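Section 4: Installing and Setting Up the Collia Dehumidifier

4.1 Before you begin

Read this section in full before connecting the unit to power. The Collia is intended for indoor rooms with the doors and windows closed. It may be run in basements, storage rooms, workshops and offices. It must not be run in a bathroom while a shower or tub is in use, or in any space where solvents are stored in open containers.

Tools and supplies needed:
Scissors or a utility knife, for the packing straps
A level
The drain hose supplied in the accessory bag
A soft, dry cloth

The unit must stand upright for 30 minutes before it is switched on. If it was laid on its side during delivery, leave it upright overnight. Compressor oil moves into the refrigerant lines when the cabinet is tilted, and starting the compressor in that state can damage it.
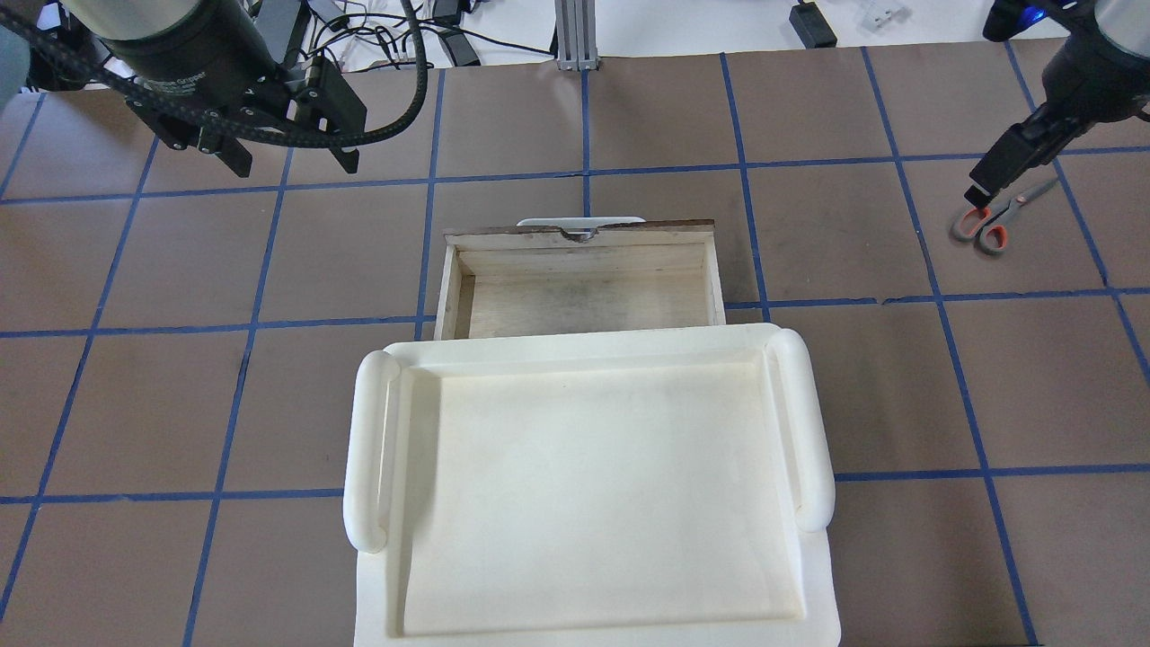 TULURBRIDGE, January 2018

This revision replaces all earlier printings of Section 4. Changes were made to the drain hose procedure (4.3) and to the humidity settings (4.4). The text was prepared by Lilibeth Mercado and checked by Amr Ezzat, Kemberg Technical Publications. Owners of units with a gray control knob should continue to use the older guide for 4.4 only.

4.2 Placing the unit

1. Cut the straps and lift the carton straight up off the base. Do not pull the unit out by the louver.
2. Remove the foam block from behind the water tank. The float will not move freely if this block is left in place.
3. Set the unit on a firm, level floor. Check the level from front to back and from side to side.
4. Leave 21 inches of clear space on the side with the air outlet and 12 inches on all other sides.
5. Lock both front casters.

Note: Thick carpet can block the lower intake. Place a rigid board under the casters if the unit must stand on carpet.

CAUTION: Do not place the unit on a shelf, a bench or any raised surface unless the tank is in use and the surface is rated for the full weight. Vibration can move an unlocked unit a considerable distance over several hours.

4.3 Connecting the drain hose

The unit can drain into its own tank or through the hose. With the hose fitted, the tank stays in place but does not fill.

1. Switch the unit off and unplug it.
2. Unscrew the drain cap at the rear, turning it counterclockwise. Keep the cap and its rubber plug. Both are needed to return to tank operation.
3. Thread the hose fitting onto the outlet by hand until it stops. Do not use pliers.
4. Run the hose to a floor drain or sink. It must slope downward along its whole length, with no loops or raised sections.
5. Pour a small cup of water into the drip pan through the service opening and confirm that it leaves by the hose.

If water backs up at step 5, look for a kink within the first foot of the outlet. This is the usual cause.
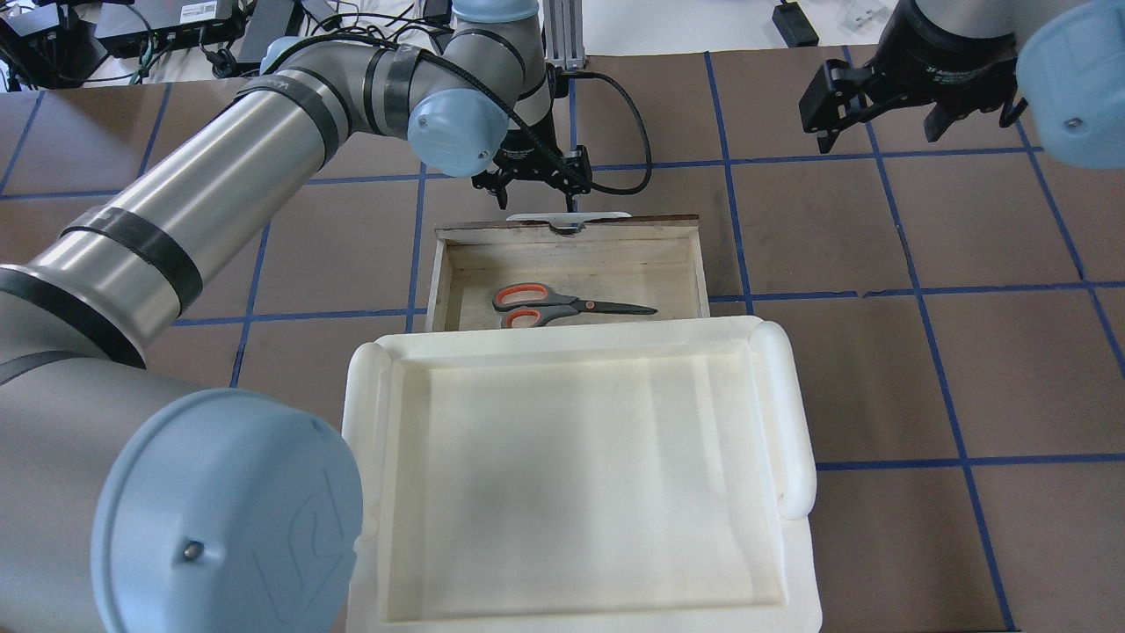
The same check should be repeated whenever the unit is moved, even by a short distance. A hose that drained well in one position may sag in another, and the float switch does not detect a blocked hose until water has reached the tank.

CAUTION: Do not run the hose outdoors in freezing weather. Ice in the hose will send water back into the cabinet.

4.4 Setting the humidity level

1. Plug the unit directly into a grounded outlet. Do not use an extension cord.
2. Press POWER. The display shows the current room humidity.
3. Press the up or down arrow to choose a target. Each press changes the target by five percent.
4. Wait for the display to stop flashing. The target is then stored.

A target of 50 percent suits most rooms. Lower settings lengthen the run time and raise the cost of operation – use them only where stored goods require it. On the export model, which is marked 230 V on the rating plate, the same steps apply, but the arrows are placed below the display.

Note: The compressor waits three minutes between cycles. The fan may run during this time. No action is required.

4.5 First day of operation

Expect the unit to run almost without pause at first. Walls, paper goods and furniture release moisture slowly, and the reading may not fall until the second day. If code E2 appears, empty the tank and reseat it. If code E4 appears, unplug the unit and refer to Section 7.

Replacement drain caps are ordered as part 382. Hoses are sold by length through Abou Zeid Supply and other parts dealers.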